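Notes for the unit on siege and supply (September group)

Welcome back, everybody, and thank you for the lively talk last time about why towns get fought over in the first place. We're going to slow down now and look at something less dramatic that decides a great many of these fights — how food, water and fuel get in, and how the wounded get out.

## Our case: the town of Ondby

You'll remember Ondby from the map in your packet. It sits on a river bend with one paved road in, and the garrison held out for 46 days after that road was shelled shut. There were roughly 3000 civilians still living there, most of them in cellars near the Cevix mill, and I'd like you to keep them in mind all the way through, because the accounts written by soldiers tend to leave them out.

Please read the two short accounts before we meet:

* the garrison's supply log, which is dry but rewards patience
* the letters from the El Khatib bakery, which kept baking until the flour was gone

Read the log first. It lists fuel by the can and bread by the loaf, and after a few pages you start to feel how the whole defense leaned on a farm track that turned to mud every time it rained. Then read the letters, and notice how often the two disagree about the same night. (I've been over them more times than I can say and I still change my mind about who had it right!)

## What to look for

A siege is seldom airtight. People slip through, guards look away, and small trades spring up between lines. At Ondby the Gumumeo ferry kept crossing after dark well into the second month, and both sides seem to have known it.
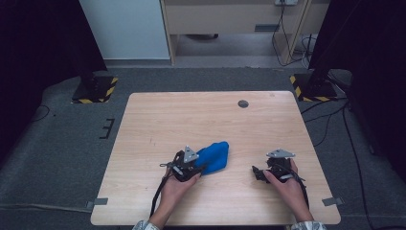
So when you come across the word "surrounded" in a news report, stop and ask what could still get through, and who was allowed to carry it. Write down your answer for Ondby in a paragraph or 2, with a line from each account to back it up. Don't worry about polish — I would much sooner see you puzzling over the ferry than hurrying past it.

Next time we'll take up ceasefires, so bring the map again, and a pencil.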